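Last updated: October

Bunk bed for the small bedroom, job 3136
Saturday, April 10, 2021 - written by the bench keeper, Vositz workshop 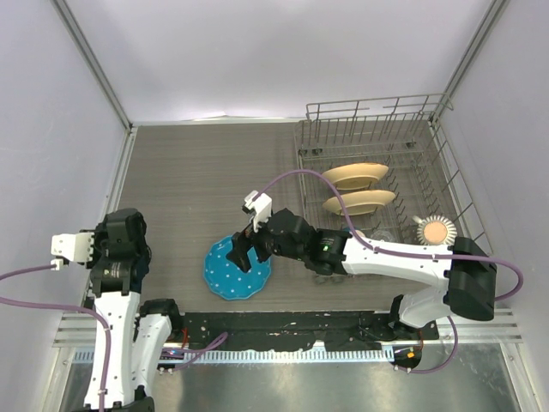 Can the old single bed be used as the lower bunk?
Only its side rails and the slats. The head and foot ends are too low to carry a second bed, and the old bolt holes sit where the new ladder must go. I will make four new posts and keep the rest.

So this is the decision of this morning, and I write it down before I change my mind again. In October I wrote in the other notebook that we would buy a ready bunk from Lemance. The Lemance one is good, but it is too long for the wall beside the window. The room was a storage room before and it is not quite square, as I found when I measured it again on Thursday evening. At the floor the wall is longer than at the height of the upper bed. The difference is small, but the posts would stand firm at the bottom and push into the plaster at the top. I measured at three heights and I advise everybody in this house to do the same.

Wood. The posts are from the pine that we bought for the shelves and never used. It stood in the hall all winter, so it should be dry enough. One piece has a twist. I sorted the pieces on the floor with the bad faces towards the wall and marked them with pencil: window front, window back, door front, door back. Please do not rub off the marks, also if they look ugly. They will be inside the joint.

Side rails. I took the old paint from one rail with the scraper. The other one is still to do. Under the white there is green, and under the green there is a brown varnish which becomes like gum when the scraper is warm. I stopped with the machine sander, it only filled the paper. Scraping by hand is slower but the surface is better. I do not know how old the green paint is, so I wore the mask and I wetted the surface before scraping, and I put all the dust in a bag. The children should not come into the workshop until I have washed the floor there.

Joints. I made one test joint from scrap, a simple notch in the post with the rail sitting in it, then two bolts with barrel nuts. The load then sits on wood and the bolts only pull it together. My first notch was too loose, because I had cut on the wrong side of the line (an old mistake of mine). The second one I had to knock in with the mallet and it stays there without any bolt. I prefer this, but for moving the bed through the door it must come apart again, so a little easier than that one.

Guard rail. The upper bed gets a rail on all sides with one opening for the ladder. I had drawn it too low. I had counted from the slats and I forgot that the mattress takes most of the height. Now I count from the top of the mattress, and the Dafis mattress is thicker than the old one. If somebody later buys another mattress, look at the line which I will mark inside the post before you put it in. The mattress must stay under this line.

The gap between the slats and the lowest board of the guard also needs a second look. I have the leaflet from the shop about safe gaps, it is pinned over the vice. I will work from the leaflet and not from memory.

Ladder. We discussed it at supper for a long time. The older one wants a straight ladder like on a ship, and the younger one wants stairs with drawers. There is no place for stairs. I think a ladder which leans a little is easier for small feet at night, and the steps should be flat, not round. Round ones hurt, I tried it at the neighbours' house. The steps will be 300 mm wide between the sides. I will round the front edges by hand and leave the top of each step without varnish, because varnish and socks are a bad combination.

Fixing to the wall. The wall behind is brick on the left and only board on the right. On the left I use the normal plugs. On the right I must find the timber behind the board, and I have knocked on it so many times that my knuckles hurt. With a small magnet I found a row of nails, so the timber is there. I marked it with tape.

Finish. Oil from Gremness for the posts, two coats, and the same on the rails if the brown varnish comes off clean. If it does not, we paint the rails. The colour is not decided. Green was proposed again, which would be the second time in the life of this bed.

Costs until now: more than 20 for bolts and barrel nuts, which I find a lot for a small bag. The wood was paid long ago. The oil I had already. The mattress is in the household book and not here.

To do, in this order:
- scrape the second rail
- wash the floor of the workshop
- cut the notches in the four posts, window front first
- put it together dry in the workshop, before any oil
- sit on it, adults too
- take apart, oil, wait
- carry it up

The twisted piece is still a problem. I planed one face and it is better, but when I lay it on the bench it still rocks on two corners. I will look at it again on Monday evening. Perhaps I can use it for the ladder sides, where the lengths are shorter, and buy one new piece for the door back post.

Contact: leave a note in the workshop box, Vositz - Copyright of the notebook keeper - Back to top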